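Re: [textile-care] Fleece throws going back out with rolled edges

From: Stuart Entwistle
To: textile-care list
Subject: Re: [textile-care] Fleece throws going back out with rolled edges

On Wednesday the linen room at Hulme wrote:

> We have had another complaint from the first floor about the light
> blue fleece throws. They come out of the dryer, get folded on the
> table, and by the time they are on the shelf the long edge has rolled
> in on itself and the stack leans. We fold in half, half again, then
> thirds. The staff say they are pulling the edges straight as they go.
> The older cotton blankets folded the same way give us no trouble.
>
> Three questions. Is the roll coming from the dryer or from the
> folding? Is there any point in pressing the edge? And would a
> different table covering help? We have bare laminate at present and
> the throws slide about on it.
>
> We are also seeing more pilling than we expected for the age of
> the batch. Could be connected, could be a separate matter.

Taking these in order, with the pilling at the end.

1. Dryer or folding

Both, but the dryer first. A knitted fleece with a turned and stitched edge has two or three thicknesses of cloth at the hem and one everywhere else. The hem dries last. If the load is taken out when the body of the throw feels dry, the hem is still damp, and it finishes drying in whatever shape it has been left in. If that shape is a roll, you have set a roll. Check by feeling along the seam and not the middle. On the Corach dryers we found the standard blanket programme stopped too early for this cloth and added a cool tumble at the end. I do not know what you have at Hulme, so take that as a direction and not a setting.

Tension at the seam is the second cause. If the stitching has shrunk more than the cloth, the edge will draw up and curl however it is dried. To test for it, lay a throw flat, smooth it outwards by hand without stretching, and leave it overnight. If the edge has lifted by morning with nothing disturbing it, the thread is short and folding technique will not cure it. Those throws are best sorted into their own pile and used where they will not be stacked.

2. Pulling the edges straight

This is where I would change the method. When one person pulls a fleece edge from the corner, the pull runs along the seam, the cloth next to the seam stretches, and the hem turns under to take up the difference. It looks straight while it is being held. It rolls again on release, usually tighter than before.

What we do at the Rultus site is as follows.

Lay the throw face down and find the hem. Open any roll from the middle of the side, with the flat of the hand, working out towards each corner. Do not start at the corner.

Pick the cloth up a hand's width in from the edge, never by the hem itself. A small pinch is enough to move it. Lift, carry it over, lower it. Do not drag it across the lower layer, as fleece catches on fleece and the bottom layer will creep.

Make the first fold with the hems 3 cm short of each other and not level. The step spreads the thickness, and the stack sits flatter.

Fold so that the long hems finish on the inside. An edge left on the outside of the bundle will be brushed by every hand that goes to the shelf.

Thirds are harder to keep square than halves on this material. If your shelf depth allows it, halves throughout will give a better stack.

3. Table covering

Yes, it will help. Smooth laminate lets the throw slide as a whole, so the folder holds it with one hand and pulls with the other, and you are back to the stretched seam. We cover the bench with a plain dark blue twill, pulled tight and clipped underneath. 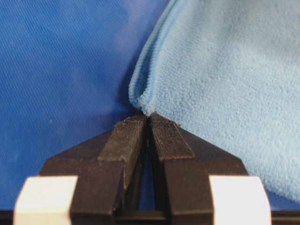

The twill has enough grip to hold the lower layer while the upper one is moved, and it is not so rough that it drags fibre out. I would avoid anything with a nap, including old blanket, as the two surfaces lock together. A dark colour is worth having with pale throws. Lint shows on it at once, and the outline of a hem is easy to see. Brush it down between loads and wash it weekly without softener.

4. Pressing

No. Polyester fleece will glaze before the hem takes a crease. If a throw has to be recovered, mist the hem lightly, open it out flat and leave it under a board until dry.

5. Pilling

Separate matter in part. Some pilling is normal on this type of cloth. Overfilled drums and mixing with towels both make it worse, and so does drying too hot, which you may be tempted into once you start chasing damp hems. Lengthen the cycle and leave the temperature where it is. Turning the throws inside out does nothing useful as both faces are brushed.

If the batch is the Juvex one with the narrow hem, I would like to know how many washes it has had. Ours is at 50 and the face is matted at the fold lines but sound elsewhere. I should have a second set of notes on seam shrinkage ready in July and will post them to the list.

Stuart Entwistle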